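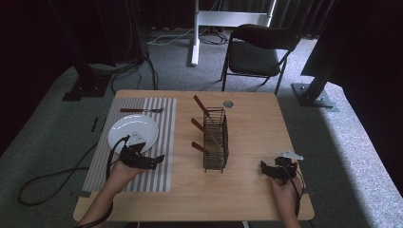

Table-setting task with the hand-held grippers, Dirndale workshop.

Clusumik hand-held grippers - frequently asked questions

What is Clusumik?
A pair of hand-held grippers built in the shared workshop at Dirndale. A person works them by hand to record how a task is done. The recordings are used to train a two-arm robot, which is a separate build.

Who looks after it?
Ming-te Kan handles the mechanical parts. Thandeka Mtshali handles wiring and software. Parts requests go to Huguette Lemaire.

Do the grippers have motors?
No. The fingers close the jaws through a linkage. The cable carries sensor data and power for the sensors only.

What is the white angular piece on top?
A tracking marker. Each gripper has one. Do not swap them between left and right, as the offsets are stored per side.

Why not go wireless?
We tried it in December. Dropped packets made the two sides drift apart in time. The cabled version logs at 50 Hz on both sides without trouble.

Which tasks are supported?
Table setting is the main one: plate, placemat, fork and the other utensils in the wire mesh caddy. Folding cloth is on the list but has no task file yet.

How many recordings do I need?
We had usable results at 2000 for table setting. Below that, the arms often missed the utensil handles.

Can I use my own cutlery?
Yes. Handles thinner than 3 mm slip in the current jaw pads. Raphaël Vasseur is testing a softer pad.

What filament are the jaws printed in?
PETG, 95 per cent infill at the pivots. PLA cracked there.

Does sunlight matter?
Direct light on a marker can cause tracking loss. Draw the curtains on that side before calibrating.

My left and right tracks do not line up. What now?
Check that both cables are fully seated, then run calibration again - both grippers, even if only one looks wrong.

Can I book the bench?
Yes, through Sun-ja Seo. Leave the stands where they are when you finish.

Last updated 25 July 2023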